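A light touch for the bread table

Anika Halvorsen puts the kettle on before she will talk about anything, and it is only once we both have a mug that she lets me ask about the Huvari. It is the name of the serving kit her firm, Pretov, has been renting out to breakfast rooms and small hotels since May, and if you have not come across it, it is a pair of robot arms, a table to go with them and a subscription that covers the upkeep. The arms move baked goods from one place to another, and she is quite happy to have it put as plainly as that.

"People come in expecting me to say it bakes," she says, stirring. "It doesn't bake, it doesn't slice, it doesn't butter your toast. It picks up the thing you've baked and puts it where you'd like it, and it does that without leaving a dent in it. I spent years in hotel kitchens and I can tell you that's a bigger part of the morning than you'd think."

She started in those kitchens at seventeen, washing up, and there is still something of the early shift about her. She is up at five, she walks the dog along the canal, and she is at her bench before the post comes. The idea for the kit grew out of a long-running grumble with her business partner, Steinar Overgaard, who had spent most of his working life on packing lines where everything was a box.

"Steinar would say, give me something with corners," she laughs. "And I'd say, Steinar, my love, nobody wants a croissant with corners. We went back and forth like that for a whole winter."

What they settled on was a plain two-fingered gripper with ribbed pads on the inside of the fingers, and a great deal of patience over how hard it should squeeze. Bread, she explains, is an awkward customer. A crusty roll will put up with nearly anything, but an enriched dough stays soft under its shine, and a long plait has a habit of sagging at the far end if you take hold of it in the wrong spot.

"You've got to find the balance of it, the way you would with your own hand. If you pick up a plait by one end you'll have two plaits. So we teach it by doing. Somebody guides the arm through the lift, over and over, with different loaves, and you keep the good goes and throw out the bad ones. We had 2171 good ones by the time we sent out the first kit, and I think I ate the evidence of most of the others."

I ask what a customer gets for their money. The rental runs by the month, with a visit from an engineer to set things up and four days of training for the staff, which she admits is more than most of them want. The cloth and baskets are left to the customer, and she likes it that way, as a breakfast room ought to look like itself. The kit does need to be told about a new basket, mind you, and that takes somebody the better part of a morning.

She doesn't skate over the weak points. It is slow, for one thing. A waiter with a pair of tongs will beat it every time, and she says so to anyone who rings up. Seeded loaves shed into the ribs of the pads, so those want brushing out at the end of service. Icing is hopeless. And it won't suit a narrow room, as the arms need space to swing and the guests need to be kept a sensible distance back while they do.

"I turned down a lovely little guest house for that reason. Seven tables and a piano. I'd have had to take out the piano, and I wasn't going to be the woman who did that."

So who is it for? Places where the early shift is one person, she says, and that person is also answering the telephone and looking for somebody's lost room key. She would like to try pastries with a filling next, though Steinar has gone rather quiet on the subject, and there is a softer pad being tested that she hopes to have ready for existing customers at no extra charge. She tops up my tea and tells me I must take a roll home with me.
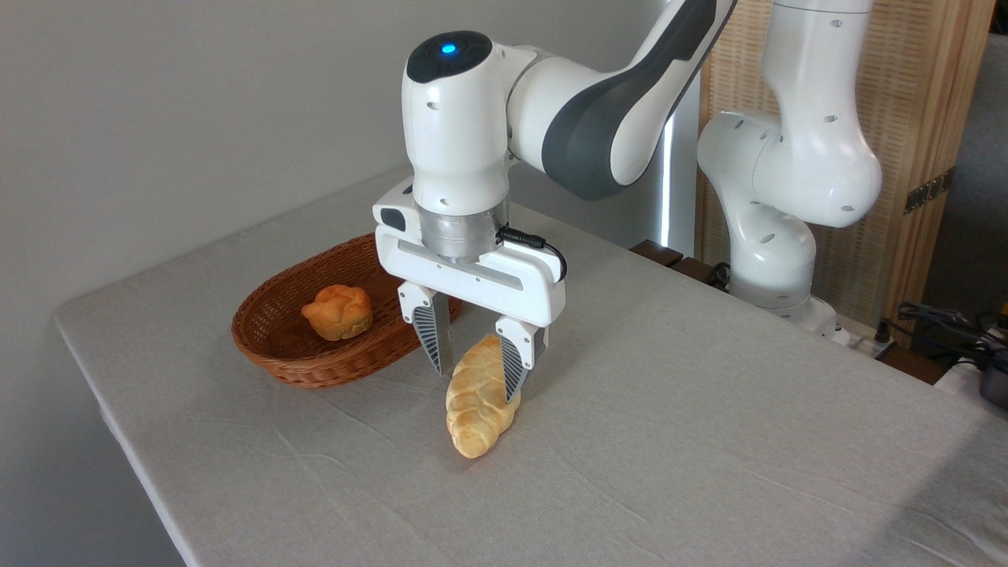

Eilidh Moncrieff writes that she had the kit on trial for four weeks and would have kept it if the monthly visit had been on a weekday of her own choosing. The plaits came through very well, she adds, but her sourdough was too wide for the fingers and had to be put out by hand, so anyone who bakes big round loaves should ask about that before signing.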